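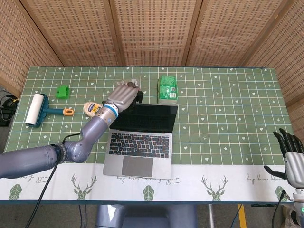 Open laptop on a green tablecloth, folding screens behind.

Call for participants: Matmont Yards review panel

We are looking for people who live or work in Matmont to read the draft plan for the old freight yards and tell us where it doesn't hold up. You do not need to be against it. You do need to be willing to ask what a sentence means when it seems to mean nothing.

The draft is long and handsome. It promises a "connected, people-first neighborhood" on page one and again in most of the chapters after that. What it says about stairs, bus stops, loading docks, flood levels and who mows the grass is thinner, and in places it disagrees with itself. The housing chapter gives 1045 homes. The traffic study was run on 800. Maybe there is a good explanation. We have asked for it and will pass on whatever we get.

Grgić, the planning office that wrote the draft, has agreed to receive our comments and answer them in writing. Whether the answers change anything is another matter. Some of us sat on the panel for the Boltel warehouse site, where the comments were thanked, bound and put in an appendix. This time the agreement says each comment gets its own reply, printed next to it. That's an improvement on paper, and paper is all we can vouch for so far.

What you would do

Read two chapters of the draft, which we will send you in print or as a file. Come to 4 evening sessions in October and November, each from 6:30 p.m. to 8:30 p.m. Write down your objections, questions and (if you have any) points of agreement. Walk the site once with the group, if the owner keeps his word about opening the gate on Kemo Street.

Most of the time will go to reading. Expect around five hours between sessions, more if you draw the parking chapter.

Who we want to hear from

Renters, above all. The last panel was nearly all homeowners and it showed. We would also like people who run a shop or workshop near the yards, people who get around without a car, parents of young kids, and anyone who uses a wheelchair or walker and is tired of hearing about "accessible routes" that start with a curb.

Architects and planners may apply, but we are holding only 2 places for them. Anyone paid by Grgić, the landowner or a bidder for the site can't take part. If you aren't sure whether that covers you, ask.

What you get

A flat payment for each session you attend, and bus fare. The rate is in the information sheet. It is not generous, but it is real money and not a tote bag. Tell us if you need child care or an interpreter and we will arrange it before the first session.

You will not get a vote. The council decides, and it can ignore the lot of us.

How to apply

Send half a page saying where in Matmont you live or work, and one thing about the yards plan, or any plan, that you don't believe. No résumé, please. Letters by hand are fine – leave them at the branch library desk marked for Horácio Torres, who is putting the panel together. Questions about payment or access go to Borislav Stojanovska at the same desk.

Applications close at 5 p.m. on the last day of September. Everyone who writes will get a reply, including those we can't fit in.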